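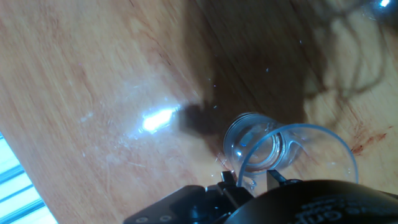
From: Baptiste
To: soltby-grippers list
Thursday, 16:40
Re: clear cups and false "empty hand" stops

On Thursday morning the Cuminari bench wrote:
> Ours stops mid-lift with an "empty hand" fault, but only on
> the clear plastic cups. Paper ones are fine. Is it the
> finger pads or the camera?

Oh, I'm so glad somebody else has met this one! I've been chasing it all week and I think it's both (sorry). We ran 200 lifts with the clear cups and got 40 false stops, nearly all with the cup on its side and the fingers across the rim. The wall is so thin that the fingers close almost fully, and the Fodov driver reads that as a miss. Then it asks the wrist camera for a second opinion, and the camera sees wood grain straight through the cup. Glare on the table makes it worse.

The bit that worries me is what comes next: after fault 857 the driver opens the fingers, wherever the arm happens to be. Please set it to hold on fault before you try anything heavier than a cup!

I've also dropped the closed-width limit by 2 mm and it's looking lovely so far. Could you send me your log from a bad lift? I'd love to compare.

Baptiste
Soltby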